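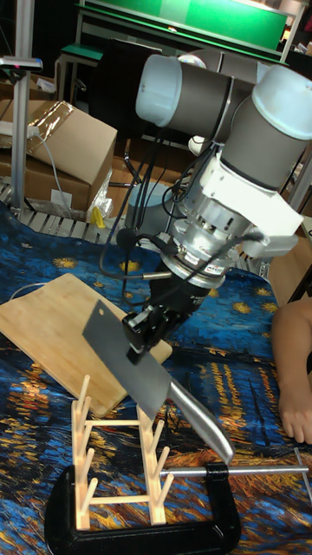 Good morning, and thank you for joining this session on lending kitchen equipment from a public library. The Trindamero Library District has offered this service at its Brirkness branch since February, and the purpose of this talk is to set out how items are chosen, cataloged, lent, and withdrawn. Most of the questions we receive concern the same group of objects. A stockpot raises few objections from a board or an insurer, but a meat cleaver like the one on the slide raises several, and a district should settle its position on blades before the first item goes on the shelf. Ours is that blades may be lent to adult cardholders, over the desk, in a closed case.

*(Pause. Ask how many attendees already lend objects of any kind. Do not take questions yet.)*

## Background

- The Brirkness branch serves a town with a large number of rented apartments and small kitchens.
- Residents told staff that they cooked large meals a few times a year and had no room to store the equipment.
- The opening collection held 100 items. The startup budget was $2000, with the balance made up by donations.
- Pacita Bautista, head of circulation, wrote the original proposal. Copies are on the table by the door.

Please stress that the collection was planned as part of circulation from the start. It uses the same cards and the same desk as the books. Staff did not want a separate counter with separate hours, and the board agreed.

## Choosing items

We accept equipment that is used now and then, takes up space, and can be cleaned fully between loans. Roasting pans, pasta machines, canning kettles, and large mixing bowls have all done well. We decline anything with a cracked handle, a worn nonstick coating, or a missing part. Electric items are accepted only if the original cord is present and has passed inspection.

*(If asked about pressure cookers: the district does not lend them at this time. The matter is under review.)*

## Cataloging

Each item receives a full record in the public catalog. Fouad Hattar will speak on this in more detail at 2 p.m., so keep this section short. The points to cover are as follows:

- Title in everyday words. Patrons search for "big pot," and the record should answer to that.
- Size and weight. Many patrons come by bus and need to know what they can carry.
- A parts list, printed and kept with the item.
- Replacement cost, entered at the time of purchase and checked once a year. 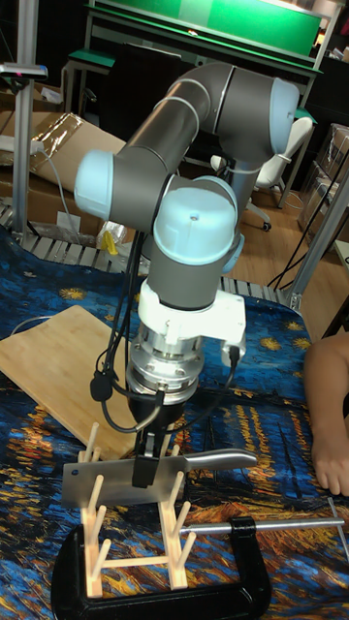

The parts list has proved more useful than expected. Returns used to be slow on busy afternoons, as desk staff had no sure way to know whether a set was complete. With the list in the case, the check is done while the patron waits, and disputes over missing pieces have become rare.

## Lending rules

The loan period is one week, with one renewal if no hold has been placed. A patron may borrow two items at a time. Every borrower signs a use agreement, kept for 60 days after return and then destroyed. The wording was prepared by Eun-ji Ji with the district's legal office and may be copied freely by other libraries.

Items must come back clean and dry. Staff wash everything again before it returns to the shelf - this is a firm rule and applies even when an item appears unused.

## Care and withdrawal

Ha-rang Hwang inspects the collection each month. Blades are sharpened by an outside shop, Piretti, and are not sharpened by staff or patrons. Withdrawn metal items go to scrap. They are not placed in the book sale.

*(Skip the next slide if the time is past 10:40.)*

## Questions

Refer questions on insurance to Gun-woo Pyo, who is seated in the front row. Sample forms are available at the registration desk until noon.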